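Saturday, April 18, 2026

So the play kitchen stuff has officially taken over the house, and I think I have to accept that it lives here now.

It started in December, when my sister-in-law mailed us a box of pretend food. Up until then we'd had a perfectly manageable amount of toys, all of which fit in the cube shelf by the window. Then came the box, and then my mom heard there had been a box, and you can probably guess how the rest of the winter went. We have more groceries in toy form than in the fridge some weeks.

Anyway, I've been meaning to write up how we sort it all, partly for the two of you who asked in the comments (hi Brindgate moms!) and partly so I remember what I decided the next time I'm sitting on the floor at 9 pm wondering where the plush vegetables go.

First thing I do is get everything off the floor and onto a table. I can't sort on the floor. My knees are done with it, and the dog thinks anything down there is a gift for her. And I mix the real stuff in with the pretend stuff, because that's how it gets played with in this house. Cans, little boxes, bowls from the actual kitchen, whatever has wandered off over the week.
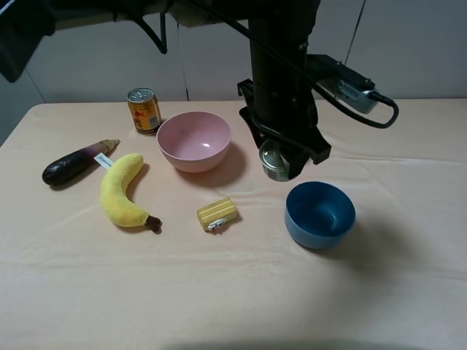 I have a soft spot for the eggplant. I'm not even much of an eggplant eater! But a glossy purple toy eggplant is a wonderful thing to hold, and the tag is still on it and will be staying on it, as I was told very firmly by a person who is four. The banana is the other big favorite. It's a plush one, so it gets slept with, and it has been to the dentist, and it once went missing for 32 hours and came home in the diaper bag of a baby we'd met at Clarnmont Park. His dad, Svyatoslav Prokopenko, drove it over himself and wouldn't take so much as a cookie for the trouble. Hero.

Okay, the sorting. I've tried doing it by color (pretty, lasted a day) and by type of food (endless arguments about whether a tomato goes with the fruit). What we do now is sort by what it's made of. Soft things in one bin, hard plastic in another, and anything metal or cardboard in a third. It sounds a little joyless, but it's so much easier to clean this way. The soft bin goes in a pillowcase and through the wash on gentle, the plastic gets a sinkful of soapy water, and the third bin just gets wiped down with a damp rag.

About the cans. I check the rims on every can before it goes into the play bin, and I run my finger all the way around the inside too. If there's a sharp bit I put tape over it, and if tape won't do it then out it goes. Drink cans stay up high until a grown-up is playing too. I'm probably fussier than I need to be, but I cut my thumb pretty badly on a soup can in college and I've never been relaxed about them again.

Cardboard is the weak spot of the whole system. The little boxes get sat on, they get chewed, and somebody always wants to know if there's anything in them.
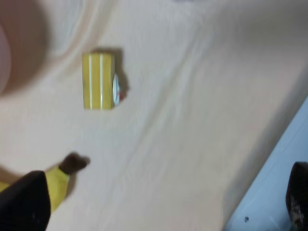
I did try stuffing the small ones with crumpled newspaper so they'd hold their shape, and that helps a lot - you just have to tape the flaps down well or you'll be finding newspaper under the couch until summer. A small one will usually last us a month or two after that. When it finally gives up I let it go to recycling quietly, after bedtime.

Bins, since I'll get asked: mine are the shallow Jevside ones, 40 for a set, and yes, I winced. Shallow is the important part. With a deep bin the whole thing gets dumped out every single time to get at whatever's on the bottom, and then you're sorting all over again. If you've got old baking pans or dresser drawers with no dresser, use those.
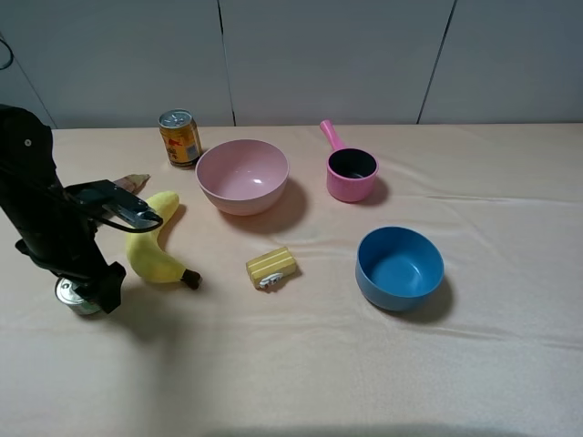 Bowls I leave out of the bins completely. They stack on top of the shelf and come down when there's soup to be made, and there is always soup to be made. Pink is the one that gets fought over, so we're currently taking turns by day, with a chart on the fridge and everything. Banana soup was this morning. I had two helpings and I'm told there's more.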